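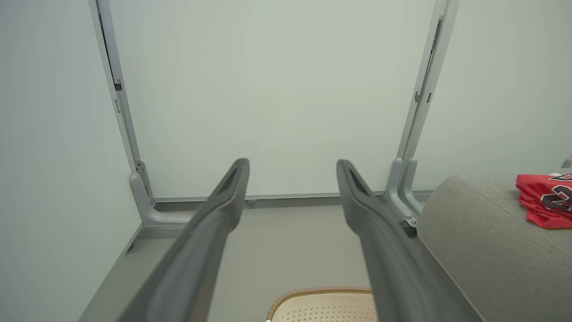

Bianka Orbán wrote to me that vinegar did nothing for her shower door, and she asked if she should buy something stronger. My answer to her was no, not yet. In most cases the vinegar is good and the time is too short. She sprayed and wiped after one minute. Limescale which has been growing since the spring needs longer than this.

So I put together what I do at home, where the water is very hard.

Shower door and glass
Mix white vinegar and warm water, half and half, in a spray bottle. Spray the glass from the top, then lay sheets of kitchen paper on it and spray again until they stick by themselves. Leave it for 18 minutes or a little more. I set the timer on the cooker, otherwise I forget. Take the paper away, rub with a soft sponge and rinse well. If white spots remain, do it a second time before you try anything rough. The green side of a sponge makes small scratches, and in these the lime sits even better than before.

Taps
Wrap a cloth wet with vinegar around the foot of the tap, where the hard ring is. Ten minutes are enough for chrome. For brass or gold-coloured taps I do not use vinegar at all, only washing-up liquid and an old toothbrush. My sister lost the shine of a whole tap in this way and had to live with it.

Shower head
If yours can be unscrewed, put it in a bowl with 300 ml of vinegar and fill up with warm water until it is covered. If it cannot, fill a freezer bag, pull it over the head and close it with a rubber band. Leave for an hour. Afterwards push the small rubber points with your thumb and let the water run hot for a moment. Check the washer before you screw it back. Mine was flat and hard, and I changed it for a new one from MacLeish, where they sell them singly.

Stone
Please keep vinegar and lemon away from marble, limestone and travertine. The acid eats the surface and you cannot polish it back with a cloth. For our window sill I use only warm water with a drop of neutral soap. I tried the Grendden stone soap too, it is fine but it smells strongly of pine.

Kettle
Citric acid is better here than vinegar, as it leaves no smell. One spoon to half a litre of water, boil it, wait, pour away, then boil clear water once and throw this also.

Grout
Bicarbonate of soda with a little water, like toothpaste. Put it on, brush in short movements, rinse. For black spots in the silicone it will not help, these sit deep inside. I cut the old silicone out in October and made it new, and I will write about it separately.

One warning. Never put vinegar or citric acid together with bleach, also not one directly after the other, and read the back of the bottle, because some bathroom sprays contain bleach without saying so on the front. Open the window.

After each shower I pull the water down with a rubber wiper. It hangs on a Skaltby hook inside the door and the children use it as well, mostly up to the height of their own shoulders.

Last changed 18 Nov 2021: added the part about brass.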